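## 4. Parts, Cloth and Floor

### 4.1 The gear task

The task is easy to describe, which may be why we badly underestimated it. A flat round metal plate lies on a table. Pegs stand up from it. Spur gears have to go over the pegs and sit flat, and where two gears are neighbors their teeth have to mesh. Pilot participants at Greltedham asked whether there was a second part to it, and then spent several minutes on the first.

We ran 432 assemblies with the same plate and the same gears, all ordered from Driler in one batch. Before each assembly the gears were taken off and put down at places drawn from a list prepared by Carolina Rebelo. The list gives positions relative to the table edge and says nothing about which way up a gear should lie. This was an oversight, later promoted to a source of natural variation.

### 4.2 The cloth

Earlier work in our group used a bare tabletop. Gears set down on it skated, rang and now and then left the table, and the glare from the plate made the overhead recordings hard to code. Ramalho's earlier notes recommend "a dark mat or similar." We chose "or similar" and bought cloth.

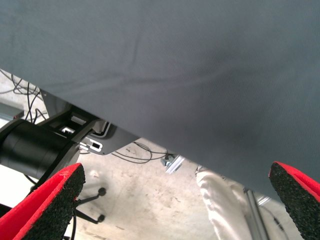
Our choice of cloth was settled by three properties we wrote down in advance and one we did not. It had to be dull, dark enough to set off bright metal, and large enough to reach past the table edges. The property we left out was how it behaves once it has been carried around in a car. The gray weave we ended up with has a matte face and keeps its soft folds, including a broad, gently curving one that Joaquim Brandão came to regard as a member of the project. Ironing was tried for the first 200 assemblies and then dropped. We found no difference in completion time between the ironed and unironed sets, though the ironed set did look better in talks.

A fold matters in one case only. When a gear is put down across it, the gear sits at a slight tilt, and the first grasp tends to land on the teeth and miss the face. We logged such grasps as "edge first." They were slower to finish, mostly through regrasping, and they were most common in assemblies that started with a gear near the front of the table, where the cloth gets pulled about.

### 4.3 The floor

Cloth solves the skating and does nothing about dropping. A gear that goes over the side still goes down, only more quietly, so that its owner may carry on for a while in the belief that it is somewhere under their elbow.

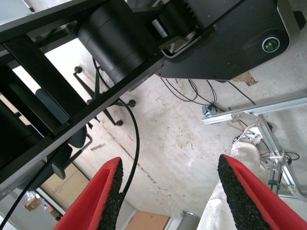
Recovery time therefore had to be coded separately, and it depends far more on the room than on the person. At Greltedham the room is carpeted, and a dropped gear stays more or less where it landed. Traltstead is a workshop. Its concrete is pale, which ought to make a metal part easy to spot, but it is also scuffed, streaked with gray and sprinkled with small debris and dark marks, any of which will pass for a gear if you are hopeful enough. Arnaldo Leitão swept before every session for a week and reported no effect on recovery time – or, in his view, on the floor. We kept the two rooms apart in the analysis and excluded recovery time from the main measure.

The longest recorded roll was nearly 300 centimeters. The gear was found upright against a table leg, apparently in good spirits.

### 4.4 What counts as seated

A gear was coded as seated when its lower face lay flat on the plate and it could be turned by hand without lifting. Both conditions are needed. A gear with its bore only partly over the peg can look finished from above, and several coders signed off on gears that were, on a second look from the side, leaning. The scratches and scuffs on the plate record these disagreements more faithfully than our spreadsheet does.

The pegs are not interchangeable to the eye, even if the task sheet treats them as equals. Participants liked some and avoided others, and when asked why, they mostly said that one looked friendlier. We report peg preference in Section 5 with no attempt at a theory.

**Figure 3.** Plate with upright pegs and a small spur gear lying flat beside it; a larger spur gear is held on edge. The central hole takes no peg and no gear, although it was offered both. 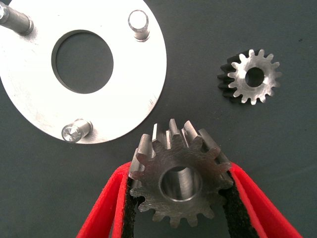 *Working draft. Page last changed 2019-08-16.*

Coders worked from the definitions above and from a printed sheet with one good example of each state. Conceição Simões coded the full set and Leonor Peixoto coded a subset without seeing the first set of codes. Agreement was high for "seated" and "not on peg." It was poor for "edge first," where the coders seem to have held different views on what an edge is. We rewrote that definition, coded again, and agreement improved to the point where we could stop discussing it at lunch.

### 4.5 Order of placement

We expected participants to start with the nearest gear. They did this often enough to be boring, with one exception. When a gear was already on the plate at the start, the next one was frequently picked up, held over the plate for a moment, and put back down on the cloth while the first was nudged around.
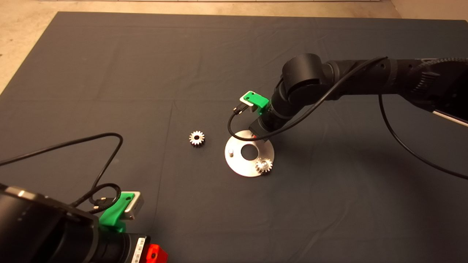

This nudging does not move the task forward in any way our coding scheme can see. It was nevertheless common in fast assemblies as well as slow ones, and the people who did it tended to do it every time. Our best guess is that turning the seated gear is a cheap way of finding out how much play there is on the peg before committing the other hand. A less generous guess is that gears are pleasant to turn. The data do not separate the two, and a follow-up planned for September uses a plate with tighter pegs, on which turning is a good deal less pleasant.

Until then, we count nudging as part of placement time. Leaving it out shortens the mean but does not change the ordering of conditions in Section 5, and the cloth, creased or otherwise, still comes out ahead of the bare table.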